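**Progress report, second quarter – Limik Neighborhood Kitchen**
Prepared by Siriporn Siriwan for the Chareonsuk Fund

Dear Theerawat,

Thank you again for your patience with us over the summer, and for coming by on that very rainy Tuesday when half the group was stuck in traffic (Sunee still talks about how you stayed to help stack the chairs!). I'm glad to say things have settled nicely since then.

**After-school meals.** We served 3547 snacks and light suppers this quarter, which is more than we had hoped for when we wrote to you in the spring. The sweet potato wedges remain the clear favorite. The lentil soup does not, I'm sorry to say, though Amnuay keeps adjusting the recipe and I have faith in him.

**Cooking classes.** All six of the planned evening classes took place. Jaruwan taught the first two on her own and then brought in a few of the older teenagers to help, and they turned out to be wonderful with the little ones. We would like to run eight classes next quarter if the room is free.

**Spending.** We are slightly over on fresh produce and well under on transportation, mostly thanks to the new arrangement with Brelletti, who now deliver to our door. With your permission I'd like to move the difference across to produce.

**Packaging.** We have been moving away from plastic tubs for the take-home snacks. Five families told us the old lids were hard for small hands, and paper is easier to store in our one narrow cupboard.
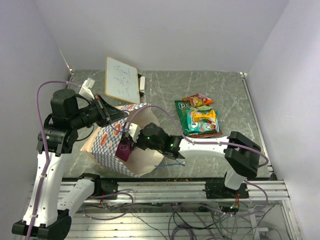
*Paper snack container on a gray marble-patterned tabletop, with two white robotic arms.*

**Still to do.** The second refrigerator has not been ordered yet – the quote from Pideo came in higher than expected and I have asked them to look at it again. I'll write as soon as I hear back, and I hope to have the September menu to you with that same letter.

With warm thanks from all of us,
Siriporn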